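Flurnine: Datenkarte und Einrichtungshinweise zur simulierten Küchenzelle

Stand: 19.8.21
Betreuung: Amândio Godinho

Flurnine umfasst 54 Episoden mit einem einarmigen Manipulator in einer gerenderten Küche. Die Zelle wird über die Konfiguration Zusen geladen. Ältere Konfigurationen werden nicht mehr eingelesen.

Einrichtung der Basis

Vor jeder Aufnahmeserie wird die Basis neu gesetzt und die Armkinematik auf Nullstellung gefahren. Danach 25 Simulationsschritte ohne Befehl laufen lassen, damit die Objekte zur Ruhe kommen.
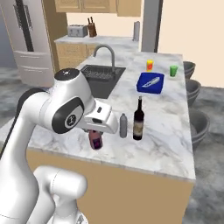 Der Greiferversatz steht in der Datei kelesard.cfg und gilt für alle Episoden. Er wird ab Handgelenk gerechnet, Vorzeichen nach unten negativ. Zur Kontrolle fährt man den Greifer senkrecht über die kurze Flasche mit dem violetten Etikett. Graue Flasche und Weinflasche rechts daneben bleiben dabei stehen. Weicht die Sollposition um mehr als 3 mm ab, ist der Versatz neu zu bestimmen und die Serie zu verwerfen.

Arbeitsbereich Rückwand

An der hinteren Arbeitsplatte begrenzen die Oberschränke den Weg des Unterarms. Die Kollisionshülle des Ellbogens muss aktiv sein, sonst meldet der Planer Bahnen als gültig, die durch die Schranktüren führen. 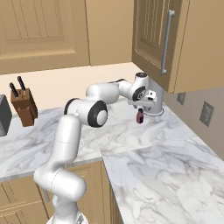
Sutherland merkte dazu an, die Kollisionshülle sei nach dem Update im März zu groß gewählt, der Planer breche bei kurzen Wegen ab. Der Wert wurde daraufhin verkleinert. Betroffen waren sechs Episoden, sie sind neu aufgezeichnet.

Seitlicher Anfahrweg

Für hohe Flaschen wird der Greifer von der Seite angesetzt. Fingeröffnung vor der Anfahrt auf Maximum, Geschwindigkeit auf die Stufe "langsam".
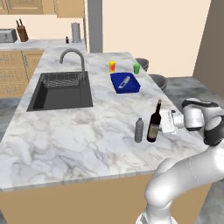 Muss nach einem Wechsel des Greifermodells die gesamte Zelle neu eingerichtet werden?
Es genügt, den Versatz in kelesard.cfg neu zu bestimmen und die Kollisionshülle der Hand zu tauschen. Die Basis bleibt unverändert.

Bekannte Fehler

Beim Zurücksetzen übernimmt der Simulator gelegentlich die letzte Fingeröffnung. Abhilfe: Greifer vor dem Reset schließen.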